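Choosing extras cover in my second year here

23/04/2025

My insurance letter came again, and again I put it under the fruit bowl for two weeks. Where I grew up we did not have to choose such things. You got sick, you went to the clinic, you waited. So when I moved to Ulton and people at work started to speak about hospital cover, extras and waiting periods, I nodded politely and understood perhaps half.

This year I decided to read everything properly, with a dictionary and a strong tea. The letter says my premium will go up by 11 dollars a month. I have a combined policy with Greenberg, hospital and extras together, and I pay it by direct debit, so the money leaves quietly and I never look at it. Over the last twelve months I paid 3,108 dollars. I had to sit down when I saw this in one line.

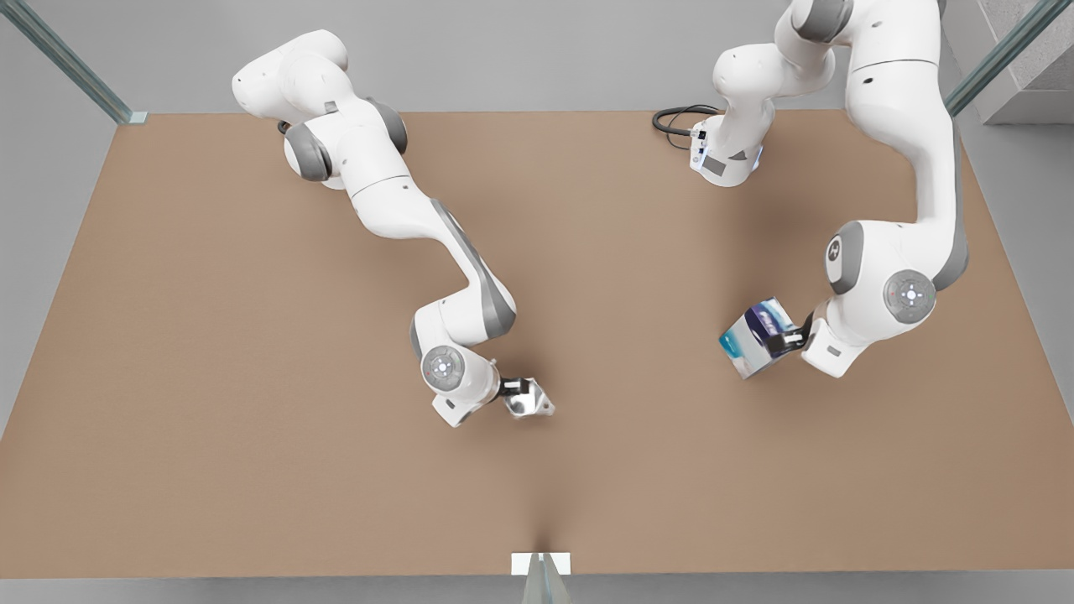

Greenberg answered my email the next morning and wrote that I could keep the hospital part and drop or change the extras at any time, without losing the waiting periods I had already served on the hospital side. I was glad to have it in writing. On the phone I often say "yes, yes" and later I am not sure what I agreed to.

Then I took out all my receipts. I am a person who keeps receipts, in a biscuit tin. I had claimed for two dental check-ups and one pair of glasses. The physio I paid myself, as I did not know it was included! It was 80 dollars a visit, and the policy would have given me back 44. I went four times. My neighbour says everybody does this once.

I also found that I am covered for things I will never use. There is an amount for orthodontics, and my teeth are crooked but we are used to each other. There is something called "healthy living benefit", for which you need a form signed by a doctor, and the appointment for the signature costs more than I would save.

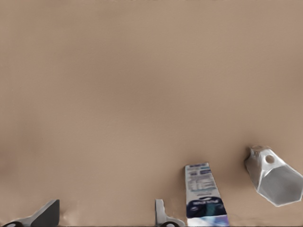 What I compared

I wrote to two other funds, Burkov and Rariton. Burkov has a cheaper extras policy, but the limit for glasses is very low and my prescription is strong. Rariton has a better limit for glasses and dental, but only if you go to a dentist from their list, and the nearest one is two buses away. I like my dentist. She speaks slowly to me and she does not laugh when I forget the word for gum.

I made a small table on paper, with the yearly price on one side and what I really claimed on the other. I recommend to do it by hand. On the websites every policy has a green tick beside almost everything, and only when you open the second document do you see the yearly limits.

In the end I stayed with Greenberg for hospital and moved down one level of extras. Physio, dental and glasses are still there. I will look again in September, when I should need new lenses.
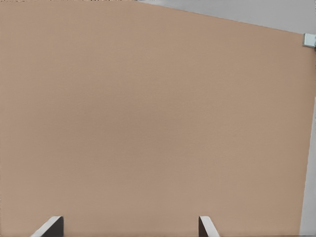 Tan surface, pale grey behind.

If you have changed only your extras and kept the hospital cover, please write to me how long the new card took. Mine has not arrived, and the dentist's receptionist wants to see the number.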